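Cloth-Folding Policy Learns From Hand-Held Gripper Recordings

Thursday, October 15, 2020

A group at the Cevalano robotics laboratory in Surumport has reported a method for teaching a robot arm to flatten and fold small garments from recordings made without a robot. Operators carry a two-finger gripper with a camera mounted on it and handle the clothing themselves. The camera images and the opening of the fingers are logged together, and a network is trained to predict the next motion from the last 2 images.

The training set, named Trekier, holds 200 recordings of 18 garments. In July the group tested the resulting policy on an arm fitted with the same type of fingers. It was given 5 garments that do not appear in the recordings and completed most of the folds. Failures were concentrated in the first grasp, when the fingers closed on one layer of a doubled edge and left the other on the table.

Quilted fabric gave mixed results. Its thickness makes an edge easier to pick up, but creases in the padding were sometimes taken for the hem. Adding recordings that start from a partly folded garment reduced this error.

The authors did not measure the effect of finger pad wear on grasping. A follow-up study, under the project name Prins, will add a force reading at each finger.

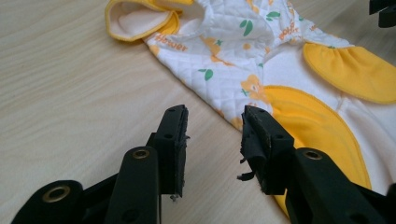 Vol. 18, No. 5

Open gripper fingers at the edge of a white quilted baby garment with yellow trim. The rubber on the right pad is torn.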